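The Wostside Letter
26/05/2018

Can a machine put the boxes away yet?

Every spring the same question lands in our mailbag, usually from somebody who has spent a long Saturday in the garage, and this year it came in from 29 of you, which may be a record for us. When is a machine going to do this for me? I have a soft spot for the question, having a hall closet of my own that I would gladly hand over to anyone or anything with a free afternoon, so I went and read up, called around, and pestered the good people at Brelley until they let me sit in on a morning of it.

My short answer is "some of it, slowly." The longer one has to do with what we mean by a chore. A machine that moves the same carton from the same spot all day long is old news, and plenty of shops have one humming away in the back. A bin of odds and ends is a different animal. You and I reach in without thinking, feel that one thing is slippery and another is square, and shift our grip halfway up (I tried to notice myself doing it while unloading groceries and mostly just dropped a lemon).

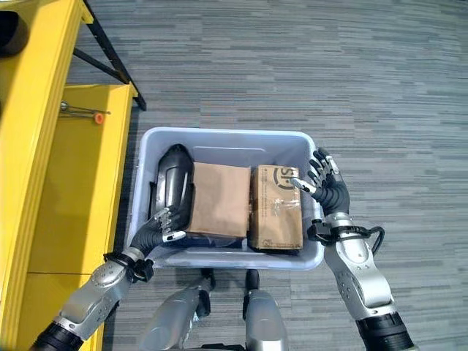
What makes a plain bin so hard

Take two cardboard boxes and something black, curved and glossy, and stand them side by side in a plastic bin. The boxes have flat sides, which helps, but when they are packed in snugly there isn't much room for fingers to get down between them. Shiny packing tape can throw back the light and confuse a camera. The curved thing has no handy edge at all. A two-handed machine has the same choice we do, to steady with one hand and lift with the other, and getting the two hands to agree is a good part of the work.

Brelley's folks keep a log of every try, 3,896 of them when I visited, and they were cheerful about how many had ended with a box on its side. Their best run that morning was 8 items out of 12, and there was a small round of applause for it, which I joined in on!

Over at Nustov they are taking the shop-floor end of things, shelves and returns mostly, and their program, called Liu, won't be tried in a real stockroom before September. They tell me folding laundry is further off, and I didn't have the heart to ask about my closet.

If you work in a stockroom and have opinions on which job you'd hand over first, write in. I'll print as many letters as will fit in the next issue.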